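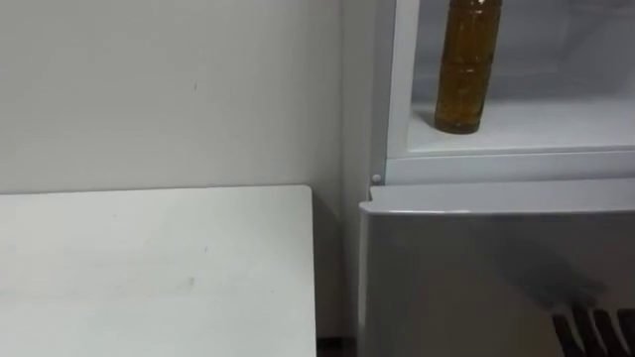 White table and refrigerator, off-white wall behind.

Progress report to the Pullen Fund
Project: How mitochondria divide when the cell is short of lipids
Prepared by: Silvia Polák, group coordinator
Period covered: second half of the grant year, to the end of December

1. Summary

In this period we finished the first aim of the project and began the second. The reporter cell lines are made and checked. The imaging of living cells under lipid starvation is going well, but the electron microscopy is behind the plan, for reasons I explain in section 4. The budget is used nearly as we proposed and we don't ask for any change in the total amount.

2. Work on the cell lines

We planned to make five cell lines in which a mitochondrial protein carries a fluorescent tag at its natural place in the genome. All five now exist. Romana Šimko did the editing and the sequencing. In two of the lines the tag was at first present on only one copy of the gene, so she repeated the sorting and obtained clones with the tag on both copies. She also compared the growth of each line with the parent cells. Four of them grow the same as the parent. The fifth, with the tag on the division protein Drp1, grows a little slower, and we will use it with caution -- mainly for localization and not for measuring rates.

The lines are frozen in two separate tanks, and the sequences are stored in the shared folder to which the Fund has access.

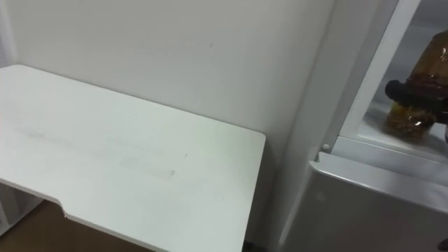 Tabletop and wooden floor.

3. Imaging under starvation

Vojtěch Koubek has recorded cells in medium without lipids for 19 hours, with one image stack every three minutes in the chosen fields. The cells survive this well if the laser power is kept low. Our first observation is that the mitochondria become longer during the first six hours, as other groups have described for general starvation. After this time a part of the cells shows a second behavior, in which the network breaks into short pieces close to the nucleus but remains long at the edge of the cell. We did not expect this. It is seen in roughly a third of the cells and in all repeats so far.

We don't know yet if the short pieces come from real division or if the connections between them are only too thin for our microscope. For this reason the second aim, with electron microscopy of the same cells, is now more important than when we wrote the proposal.

The counting of division events by hand was very slow. Matúš Hudec wrote a small program for it, which we call Bradness. It follows each mitochondrion through the stack and marks the places where one object becomes two. When compared with the hand counting it misses some events in the crowded area near the nucleus, and there we still check every cell by eye.
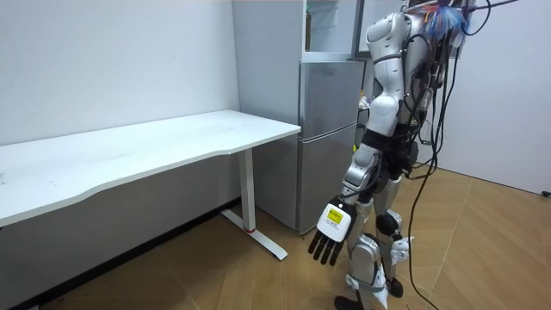

4. Delays and difficulties

The main delay is in the preparation of samples for electron microscopy. The resin we used before is no longer delivered by our supplier, Paulík, and the replacement from Stovilora became hard too quickly in our first trials. The thin sections had holes and could not be used. With a lower temperature and a longer infiltration step the last block was much better, but we lost almost three months.

A smaller problem was the serum. One batch contained more lipid than stated, and the cells in it did not react to starvation as usual. We excluded these recordings from the analysis and now test each batch before use.

5. Staff and spending

There was no change of staff. Elaine Pacheco continues as principal investigator. Microscope time was higher than planned and reagents for editing were lower, and the two differences nearly cancel each other. The detailed table is sent separately by the finance office.

6. Plan for the next period

-- Correlative electron microscopy of cells with the mixed network, first in the parent line and then in two of the tagged lines.
-- Rescue experiments, in which single lipids are given back to the medium.
-- Improvement of Bradness for the area near the nucleus.
-- A first manuscript on the cell lines and the live imaging. Romana and Vojtěch have a draft of the figures.

We would like to ask the Fund to move the deadline of the second aim by three months, without additional money. The other deadlines can stay as they are. If the Fund needs the raw recordings before it decides, please write to me and I will arrange the transfer.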